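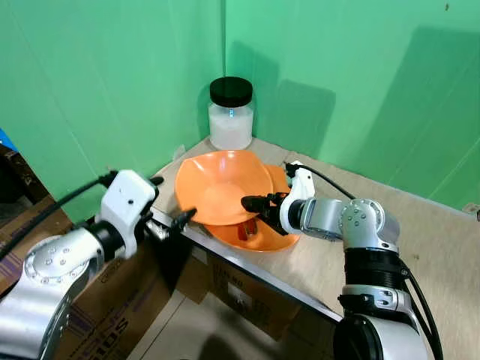 Salt goes in at the start and again at the end, according to the cook at Pena, and anyone who only does one of those is missing out. I'd asked what she would teach a beginner first and I got salt for a good half hour (I loved it).

She opened the place in 2003 with 30 seats and a menu that was mostly soup. "People told me soup wouldn't pay the rent," she said. "Well, I'm still here, and so is the soup!"

We sat by the window with coffee while the lunch things were being cleared, and I asked where she'd learnt. Her first job was at Stiretti, peeling onions – she still hates peeling onions – and after that she did a long stretch at Esteves, where the chef made everyone taste everything. "Even the water for the beans. You'd get shouted at if you hadn't tasted the water." 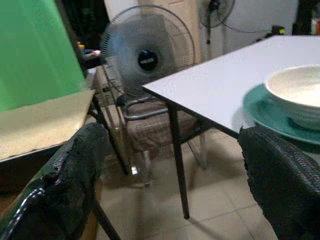 A bowl on a teal plate.

Her recipe notebook has got up to 274 entries now, plenty of them crossed out. Would she ever publish it? "My handwriting is terrible, so no." She did say she'd be doing a few evening classes in September, beans and broths to begin with, and I've already asked her to put my name down.

I went home with a bag of dried chickpeas and orders to soak them overnight. They're in the pan as I type this.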